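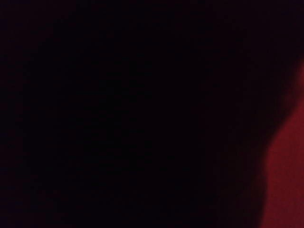
Kann eine Maschine im Haushalt bereits selbstständig Getränke einschenken? Unter festen Bedingungen ist das möglich, im gewöhnlichen Küchenalltag derzeit nur unter Aufsicht.

Die Hauswirtschaftliche Beratungsstelle Stemari erhält zu diesem Thema regelmäßig Anfragen. Die folgenden Hinweise richten sich an Haushalte und kleine Werkstätten, die den Einsatz eines Greifarms erwägen.

Zum Einschenken gehören mehrere Teilaufgaben: Gefäß erkennen, Flasche fassen, anheben, neigen, rechtzeitig aufrichten. Das Fassen gelingt den meisten Geräten inzwischen gut, sofern die Flasche frei steht. Ein Greifer, der eine dunkle, zylindrische Flasche von oben umschließt, benötigt Platz nach allen Seiten. Ein Stielglas in der Nähe ist vor Arbeitsbeginn so zu stellen, dass der Arm es nicht streift.

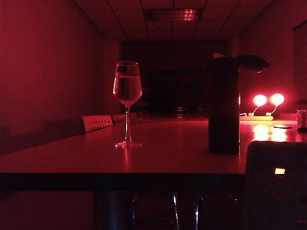

Firdevs Erdem
April · 39-mal geteilt · 4 Kommentare

Besondere Aufmerksamkeit verdient die Beleuchtung. Farbiges oder sehr schwaches Licht erschwert es den Kameras, klares Glas vom Untergrund zu unterscheiden. Auf glänzenden Tischflächen kommen Spiegelungen hinzu. Kleine Lampen sollten daher nicht unmittelbar hinter dem Arbeitsbereich stehen, und Kabel gehören nicht quer über den Tisch.

Für den Anfang empfehlen wir Wasser und ein standfestes Gefäß mit weiter Öffnung. Das Glas wird höchstens zur Hälfte gefüllt. Wein, heiße Getränke und Reinigungsmittel bleiben Handarbeit.

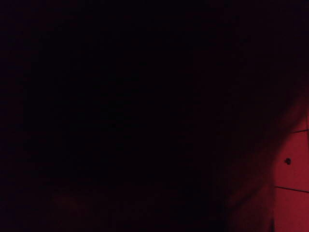
Werkstatt und Hobbyraum

Im Werkstattbereich fällt die Bewertung günstiger aus. Gleichförmige Teile aus einer festen Ablage zu entnehmen, ist eine geeignete Aufgabe. Der Betrieb Demirtaş lässt auf diese Weise Hülsen sortieren; in einer Probeschicht mit 68 Teilen musste nach Auskunft von Erdal Başaran zweimal eingegriffen werden. Lappen, Schläuche und lose Folien eignen sich dagegen kaum, denn ihre Form verändert sich bei jeder Berührung.
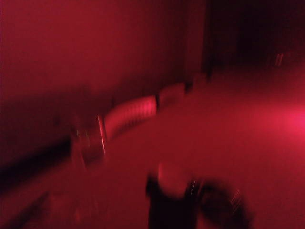
Auch beim Arbeitstempo ist Zurückhaltung geboten. Schnelle Bewegungen verwischen das Bild einer am Handgelenk montierten Kamera, und die Lage durchsichtiger Behälter lässt sich dann nur ungenau bestimmen. Stellen Sie die niedrigste Geschwindigkeit ein und erhöhen Sie diese erst nach mehreren fehlerfreien Durchgängen. Der Not-Halt muss vom Sitzplatz aus erreichbar sein.

Rückfragen zur Aufstellung beantwortet Serpil Uysal während der Sprechzeiten der Beratungsstelle.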